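Ticket 217 – Skikov gripper drops out after the camera swap
Opened by Yoga Kusuma, status: open

Hi Ulises, me again! The old Ibarra gripper ran all morning on the same arm without a grumble, so I don't think it's the cabling. With the Skikov on, I get error 22 on every fourth close – always on closing, never on opening. I've tried both controllers and a fresh config. 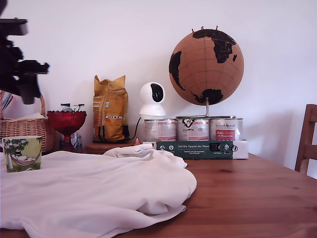

Swapping back to the old firmware is next on my list, unless you'd like the logs first? I've saved 179 of them, sorry.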